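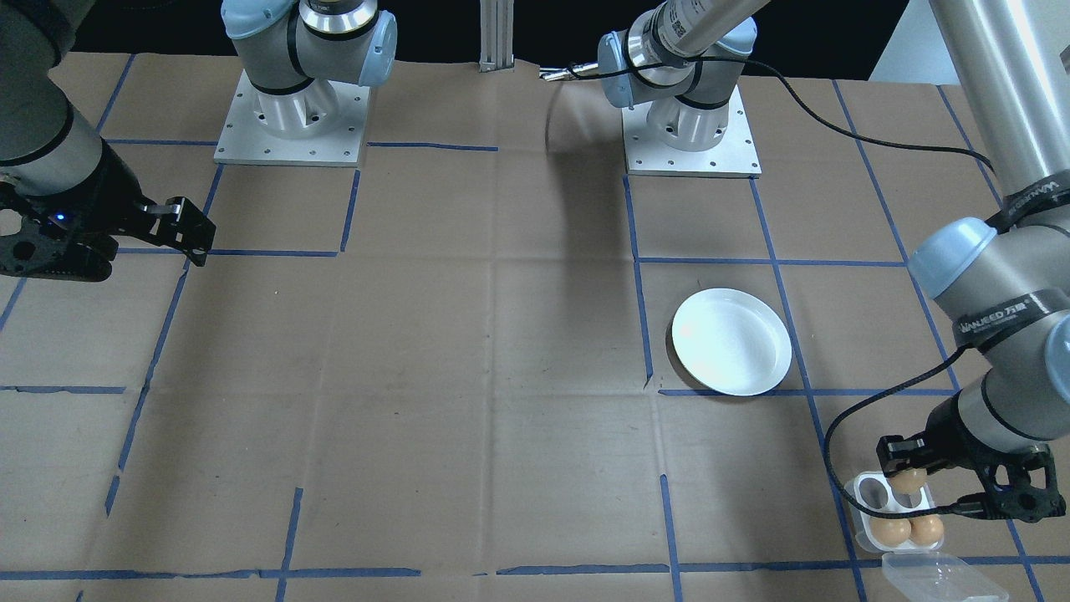 Figure 1. The Hakari cell with an egg held in the right gripper over the open carton.

3.2 Work surface and upkeep

The Hakari cell comprises two arms bolted to square base plates on a table covered in brown paper. Blue tape divides the paper into cells, which serve as the position reference for all placement trials. Tape is inspected at the start of each session, and any strip displaced by more than 6 mm is relaid.

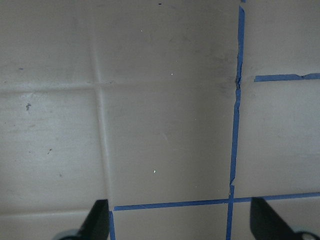

Begović argued that frayed tape should be replaced at once, whatever its displacement, as a lifted edge can catch a fingertip on a low approach. The procedure was amended accordingly in July.

Gripper fingers are cleaned every 200 cycles with a lint-free cloth.

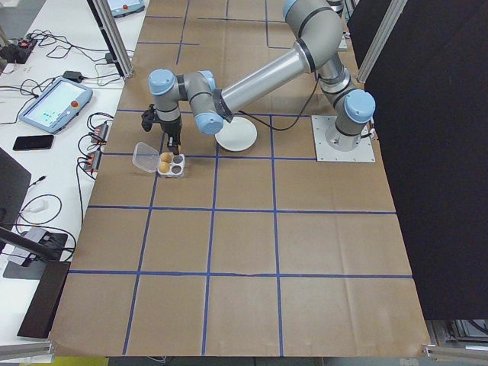
Cable slack at the wrist is checked with the arm at full reach and again in its folded posture. Loops must clear the plate and the carton in both. The centre of each grid cell is then re-taught from the pendant at reduced speed, a task of 30 minutes per arm.

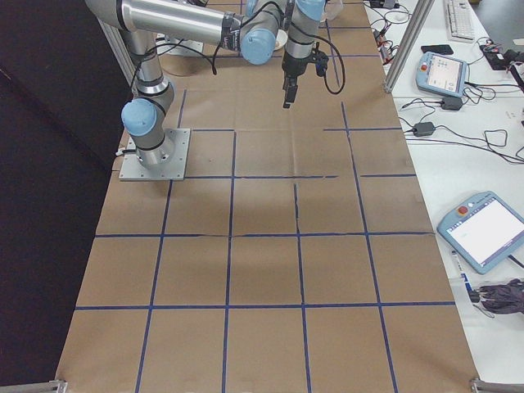 Figure 2. One arm over the taped grid, with the teach pendants on the adjacent table.

Base plate bolts are retorqued after any collision stop, and the result is entered in the Grullport maintenance log.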